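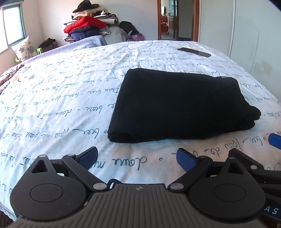 Finelberg, July

Bedroom Folding Set: README

Contents
1. What is in the set
2. The bed and the bedding
3. The pile
4. Folding notes
5. Labels
6. Files
7. Known problems
8. Contact

What is in the set

The set covers folding and sorting clothes on one bed in one bedroom. It has 748 still pictures and a plain text table with one row per picture. The clothes are everyday things: sweaters, T-shirts, pants, jackets, a few scarves. There are also some sheets and pillowcases, which are labeled separately from the clothes.

All of the work was done on the bed. Nothing was folded on a table or on the floor. The clothes came out of a closet that was being cleared so the shelves could be moved, so most of them had been folded before and had old creases.

The set was put together for people who want pictures of laundry in a lived-in room. If you need single garments laid flat on a plain background, the Dunstan set will suit you better.

The bed and the bedding

The bedding is printed with handwriting in French, dark on a light ground. Words you will run into often are "douce nuit" and "Dors bien." Depending on which side of the bed the picture was taken from, the words may be upside down. We left those pictures as they are. Please do not rotate them to make the writing read correctly, as the room will then be the wrong way up.

The writing is part of the bedding and has nothing to do with the labels. Text readers will pick it up. If you run one over the set, drop anything that matches the word list in bedding_words.txt.

A phone lies on the bed in some pictures. It has its own label, "phone," and does not count as laundry.

The pile

Clothes and bedding are heaped at the far end of the bed. Pieces were taken from the heap, folded on the open part of the bed, and moved to a finished stack by the door. The heap holds a mix of folded and unfolded things. We label it as one area and do not try to name every piece inside it. A piece in the heap gets its own label only when at least half of it shows and two people agreed on what it was.

Folding notes

Folds are recorded in 6 types:

flat: folded in half once, edges more or less lined up
thirds: both sides brought in, then folded across
roll: rolled from one end
bundle: folded over several times into a thick block, edges not lined up
draped: laid over something else without folding
loose: no fold

Bundle is the type people ask about most. A big black garment folded into a thick block with a rounded corner is a bundle, even if one side looks rolled. Use roll only when the whole piece was rolled from end to end. In the first round several labelers marked bundles as rolls, and those rows were fixed in version 2.

Dark clothes are the hardest to label. On plain black fabric the creases barely show and it can be hard to tell how many layers there are. If you cannot tell what a garment is, use "garment, type unknown." Do not guess between sweater and jacket.
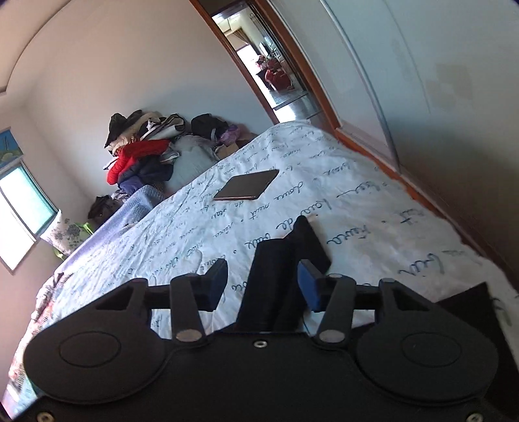
LABELS / COLOR AND TYPE

Color is the main color of the piece as it looks in the picture. Use one word. The list is black, white, gray, navy, blue, beige, brown, green, red, pink, and mixed, for 11 in all. Prints and stripes are mixed unless one color clearly takes up most of the piece.

Navy and black get confused in the lower part of the heap, where there is less light. Check another picture of the same piece if there is one. If they do not agree, go with navy.

The red puffy jacket in the middle of the heap is labeled "jacket, red, loose." It is easy to pick out and makes a good starting point when you match one picture of the heap with another. Beige and white pieces next to it are labeled only if they meet the half rule given under The pile.

Printed bedding that covers the bed is labeled "bed cover." Do not split it into sheet and duvet unless an edge makes it clear which one you are looking at.

Files

pictures/ all pictures, numbered
table.txt one row per picture, tab separated
bedding_words.txt words printed on the bedding
changes.txt what changed in each version

Of the pictures, 344 have the heap labeled as an area. The rest show the heap only in part or not at all, and the column is left blank.

Known problems

Walls and corners look bent in the wide pictures. Do not use them to measure the room or the bed.

The Julby word list spells pillowcase as two words. Ours uses one. Searches across both sets need to cover both spellings.

Some rows have a fold type but no color. These are being filled in.

Contact

Ruby-Lee Whitcombe looks after the table and the change list. Send corrections with the picture number, the column, and what you think it should say. Questions about the Liden version of the fold types should go to her too.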